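What We Put On Our Kitchen Surfaces, and How We Clean Them
A term project by Marcelle Millet and Mathis Picard
Tutor: Colette Charpentier

When we first told our tutor we wanted to write a whole project on kitchen worktops, she laughed, and then she told us that her own grandmother had scrubbed hers with lemon halves every evening of her life, so we took that as a yes. We began in April with a short questionnaire and were delighted to get 128 replies, far more than we had hoped for when we pinned the notice up by the stairs.

We asked what people's surfaces were made of, what they used to clean them, and what annoyed them most. Tiles came up again and again, mostly from people living in older flats, and they wrote about them with real fondness – the patterns, the coolness under a ball of pastry, the feeling of somebody else's kitchen from long ago. The complaint was nearly always the grout. Of everyone who answered, 80 said they cleaned their surfaces after each meal, though we suspect one or two were being kind to themselves. 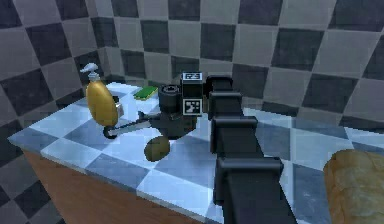 Fig. 1. Tiled countertop in a two-tone checkerboard pattern (computer render).

For the practical part we borrowed six spare tiles from Hervé Pons, stained them with tea, beetroot and turmeric, and left them overnight. We then tried four cleaning methods: plain hot water, washing-up liquid, bicarbonate paste and diluted vinegar. Bicarbonate did best on the tea, and the turmeric beat all of us, Mathis's shirt included. We kept vinegar away from the grout after Hervé warned us it can wear it down over time.

If we did this again we would ask people how old their kitchens were, as we kept wishing we knew. Our warm thanks go to Lionel Roussel, who read two drafts and lent us his scrubbing brush, which we still need to give back.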